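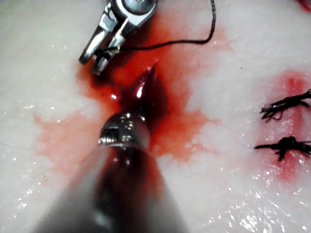 Two instruments at the suture site, thread held in the upper grasper, two knots tied at right.

**Cusel workshop, build group minutes, Thursday**

Minutes of the last meeting were accepted with one fix: the Rebane bearings cost $495, to be paid from the parts fund.

**Arms**
- Work on the grasper wrist continues. Cable tension needs resetting after every 20 cycles. Agreed to try the thicker cable before ordering anything else.
- Jaw drawings go in the Ralthorpe folder. Old versions to be deleted.

**Suturing**
- Discussed thread handling. Short tails were left on the knots, and members want them trimmed shorter.
- Agreed to write down a cleaning routine for the jaws and wrist joints.

**Software**
- Fudura controller update put off. Two members want a backup made first.

**Shop**
- Bench 4 light still out.
- Door code changes in January.

Next meeting same time, 7 p.m. Bring the spare pulleys.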